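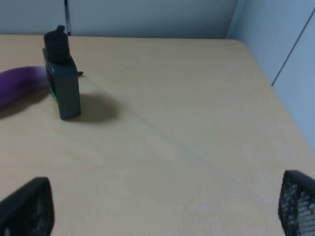
Ingeborg Baumgart hat der Redaktion geschrieben, über Kleidung lasse sich nur reden, solange man sie nicht flicken müsse; danach sei sie Arbeit, und über Arbeit werde in Modebeilagen nicht gesprochen. Der Satz bezog sich auf unseren Beitrag zur Änderungsschneiderei im Stadtteil Lestside, und er trifft einen Mangel, den wir uns selbst zurechnen müssen. Die deutschsprachige Modekritik verfügt über ein reiches Vokabular für den Entwurf und über ein brauchbares für den Verkauf. Für das, was mit einem Kleidungsstück in den Jahren danach geschieht, fehlen ihr die Begriffe.

Dabei entscheidet sich in diesen Jahren das meiste. Ein Mantel wird einmal entworfen, einmal zugeschnitten und einmal erworben. Getragen wird er, sofern er etwas taugt, über viele Winter. Das Futter gibt an den Armlöchern nach, die Taschenkanten scheuern durch, ein Knopf wird durch einen ähnlichen ersetzt und später durch einen, der nur noch die Farbe teilt. Wer ihn von einem Verwandten übernimmt, lässt die Schultern ändern oder trägt sie zu breit. All dies sind gestalterische Entscheidungen. Sie werden jedoch am Küchentisch und an der Ladentheke getroffen, und die Kritik hat sich angewöhnt, beide Orte zu übersehen.

Die Schneiderin Jaruwan Saengthong führt in ihrer Werkstatt ein Auftragsbuch, das sie uns für einige Stunden überlassen hat. Auf einer beliebigen Doppelseite stehen 22 Einträge, davon 13 Hosensäume. Die übrigen sind von größerem Interesse: ein Brautkleid, das zum Kostüm für Konzertbesuche gekürzt werden sollte; eine Uniformjacke ohne Abzeichen; zwei Blusen, deren Kragen gewendet wurden. Das Wenden eines Kragens war früheren Generationen ein geläufiger Handgriff. Man trennt ihn ab, dreht die abgestoßene Seite nach unten und näht ihn wieder an. Heute muss der Vorgang erklärt werden, auch vielen Menschen, die beruflich über Hemden schreiben.

Gegen eine solche Betrachtung wird regelmäßig eingewandt, sie verkläre den Mangel. Der Einwand ist ernst zu nehmen. Über Jahrhunderte wurde geflickt, weil neuer Stoff unerschwinglich war, und wer als Kind die abgelegten Kleider der Geschwister auftragen musste, wird in der Stopfstelle kaum ein ästhetisches Ereignis erkennen. Es steht uns nicht zu, diese Erfahrung umzudeuten. Bedenklich ist allerdings, dass inzwischen eine ganze Sparte des Handels die Spuren der Ausbesserung nachahmt. Das Label Ralevov bot in der vergangenen Saison Jacken an, deren Ellenbogen ab Werk mit sichtbaren Stichen besetzt waren, zu einem Preis, für den sich rund vier vorhandene Jacken hätten instand setzen lassen. Die Armut wird hier zitiert, ohne dass ein einziges Stück länger hielte.

Wichai Rojanasak hat in seinem Vortrag zur Ausstellung »Paisan« einen Unterschied vorgeschlagen, den wir für tragfähig halten. Er trennt zwischen dem Verschleiß, den ein Kleidungsstück vorzeigt, und dem Verschleiß, von dem es Auskunft gibt. Eine künstlich aufgeraute Naht zeigt etwas vor. Eine Hosentasche, deren linke Kante dünner ist als die rechte, gibt Auskunft – über eine Hand, eine Gewohnheit, womöglich einen Schlüsselbund. In der Ausstellung selbst wurde dieser Gedanke leider nur halb eingelöst. Die Stücke hingen hinter Glas in gedämpftem Licht, beschriftet mit Herkunft und Material, und die ausgebesserten Stellen lagen vielfach auf der abgewandten Seite. Zur Frage, wer sie ausgebessert hatte, schwiegen die Tafeln.

Dieses Schweigen hat Tradition. Der Name des Entwerfenden steht im Etikett, der Name der Käuferin bisweilen im Inventar, der Name der Person mit der Nadel so gut wie nie. Eine Kritik, die sich als Teil der Kulturberichterstattung versteht, sollte sich daran nicht beteiligen. Sie könnte damit beginnen, Werkstätten ebenso selbstverständlich zu besuchen wie Schauen. Sie könnte ein besprochenes Stück nach zwei Jahren erneut besprechen und festhalten, wie der Stoff gefallen, gedehnt, ausgeblichen ist. In der Literaturkritik gilt die Wiederlektüre als Ausweis von Ernst; in der Mode gilt schon die vorletzte Saison als erledigt.

Die Zeitschrift Zirura hat für März eine Rubrik dieser Art angekündigt, in der Trägerinnen und Träger gemeinsam mit den Ausführenden zu Wort kommen sollen. Ob daraus mehr wird als eine Reihe gefälliger Porträts, bleibt abzuwarten. Viel wird davon abhängen, ob auch das Misslungene Platz findet: der verzogene Saum, das eingelaufene Futter, die Änderung, nach der ein geliebtes Kleid nicht mehr getragen wurde. Frau Baumgart haben wir inzwischen geantwortet und sie gebeten, uns ihre Einwände ausführlicher darzulegen. Ihre Zuschrift wird an dieser Stelle ungekürzt erscheinen.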